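Zorix Two-Arm Bench Cell – Set-up Guide
Section 2: Planning your order
Issued by Atis, Bremstead. Revised Dec 15, 2021.

Read this section before you raise a purchase order. Changes after the order is confirmed are charged at the July price list.

2.1 Work out what you need to buy

1. Write down the objects you plan to handle, with the width and weight of each. Include any trays or baskets that will stay on the bench.

2. Decide whether you need one arm or two. The second arm is priced separately and needs its own controller and mains socket.

3. Choose the fingers. Tapered fingers suit rims and thin edges. Flat pads suit boxes. Order 4 spare pairs for the first year – fingers are not covered by the warranty.

4. Choose the licence. Vi Basic runs one arm. Vi Plus runs two and is renewed yearly, so put it under running costs.

Note: The bench, backdrop and lights are not supplied. Ask for a separate quotation if you want Atis to provide them.

2.2 Plan the space

5. Allow 300 mm of clear bench on each side of the working area.

6. Check the height above the bench. Arms hung from an overhead beam need room for the cable loops as well as the arm itself.

CAUTION: Do not tie cables tight to the arm to save space. A cable that cannot move with the wrist will fail, and replacement is a chargeable visit.

7. Fit a plain backdrop and even lighting from the front and above. Budget for this at the start. Lights added later usually mean moving the beam.

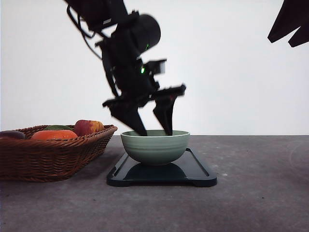
Figure 2-1. Tapered fingers at the rim of a bowl, with tray and basket on the bench.

8. If you will use glossy trays, allow time for camera trials. Reflections can mean a change of tray or of lighting.

2.3 Delivery and payment

9. Delivery is 6 weeks from confirmed order. A deposit of 30 per cent is due with the order and the balance on handover.

10. Book the installer when you order, not when the crates arrive.

Note: Crates must be stored indoors and upright. Storage at Bremstead can be arranged – see the charges in Section 9.

Go to Section 3 when the bench is in place and the power supply has been tested.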